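Kitchen scraps, month seven

July 30, 2019

I started saving kitchen scraps in January, which everybody told me was the dumbest possible month to start a compost pile. They had a point! The ground out back was like concrete and all I had was a heap of frozen carrot peels with a tarp over it. But I'm writing this with dirt under my nails from the first real batch, and I can't stop going out to look at it. It's dark and crumbly and it smells like the woods after rain. I made that (well, the worms and the bugs made that, but I carried the bucket).

The bucket part is where most people quit, I think. If the thing you drop your coffee grounds into is a pain to use, you'll be throwing them in the regular trash by the second week. My first one was an old ice cream tub with a lid that took two hands to pry off. Try that while you're holding a cutting board full of onion skins. These days I'm a big believer in a small can with a lid that shuts properly, kept right where you chop.

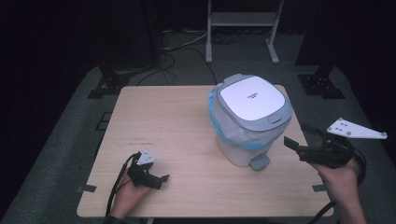

Next to the sink is no good for me, by the way. I tried it and everything got splashed. I empty mine every other day in summer and let it go a bit longer when it's cool out. A sheet of newspaper in the bottom soaks up the drips and goes right into the pile with everything else.

Now, the pile. I went back and forth between a plastic tumbler and a plain wire bin and ended up with wire, mostly so I could see what was going on in there. My neighbor Aino Rantala has been composting on Nurmi Street for longer than I've owned a shovel, and she came over in March, took one look, and told me it was way too wet. I'd been feeding it nothing but kitchen stuff! She gave me two huge bags of last fall's leaves and said to put in twice as much brown as green, every single time. Within a week it was hot in the middle. I mean steaming when I turned it. I called my sister to tell her and she was very polite about it.

I did get a little carried away and start weighing things. I keep a kitchen scale by the back door and write the number on the calendar before I dump, and as of this morning we've put in 242 pounds of scraps. Two adults and one kid who doesn't eat crusts! That used to go out to the curb in bags.

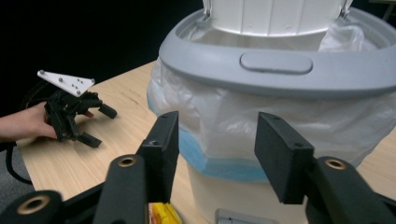

Stuff that breaks down faster than I expected: melon rinds, tea leaves, paper egg cartons torn up small. Stuff that's still sitting there laughing at me: avocado pits, corn cobs, and those little stickers from the grocery store, which I now pick off like a maniac before anything goes in. Eggshells are somewhere in between. I crush them in my hand and they still show up as white flecks, but the tomatoes don't seem to mind.

Speaking of tomatoes, the first batch went around six plants along the fence, and I spread what was left under the beans. I've got a second pile going already, and this time I'm hoarding leaves. If you live nearby and you're bagging yours this fall, please leave them by my gate. I'll take all of them.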